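# The Room on Declercq Street

Jolien Van den Broek had 2 rules when she rented out the upstairs room. The rent was 489 a month, due on the first, and the kitchen closed at ten. She told both to Precious Dimaculangan on the phone, and Precious said that was fine and asked if there was a bus.

"The 5," Jolien said. "It stops by the bakery."

Precious came with a suitcase and a rice cooker. She had a job at Skiro, doing invoices for people who bought pumps. She left at seven and got back after six, and for the first few weeks the two women mostly knew each other by sound. Jolien knew the third stair and the bathroom fan. Precious knew the radio, which Jolien kept on a station that read out shipping prices.

In September the boiler quit. Jolien called Diltus, the company that had put it in, and a man told her it would be 325 to send someone and more once they got there. She wrote the number on the back of an envelope and sat looking at it. Then she went up and knocked.

"There's no hot water," she said. "I'm sorry. I'll take something off the rent."

"Did you check the pressure?" Precious said.

Jolien had not. She had never looked at the boiler any longer than she had to. Her husband used to deal with it, and then her son did, until he moved to Flemus for work.

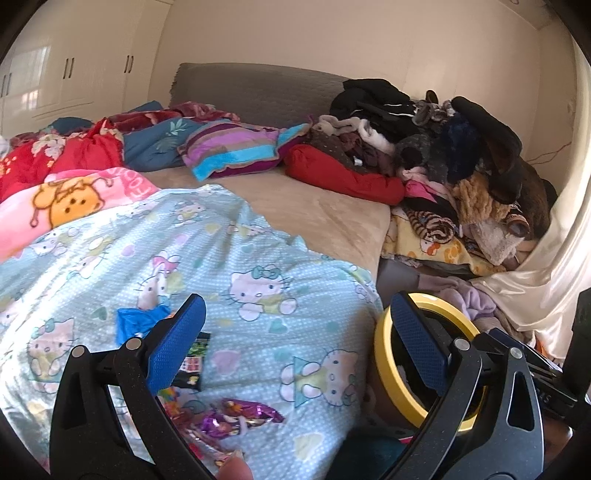
They went down to the cellar together in their coats. Precious held her phone up for light and read the dial. The needle was lying on zero. She found the filling valve behind a shelf of paint cans, turned it slowly, and they both watched the needle climb.

"Where did you learn that?" Jolien said.

"We had one just as bad in my last place. The landlord never picked up."

She pressed the reset button. For a while there was only the sound of water moving in the pipes. Then the thing caught, with a thump that made Jolien grab the shelf.

Upstairs it was past ten. Jolien turned on the kitchen light and took out eggs and the end of a loaf. Precious stood in the doorway, still in her coat.

"It's closed," she said.

"Sit down," Jolien said.

They ate without talking much. The radio was going through the ports in order, north to south. Precious asked why she listened to it, and Jolien said her husband had worked on the barges and she'd gotten used to the names. Precious asked which one came next. Jolien told her, and a second later the man on the radio said it too.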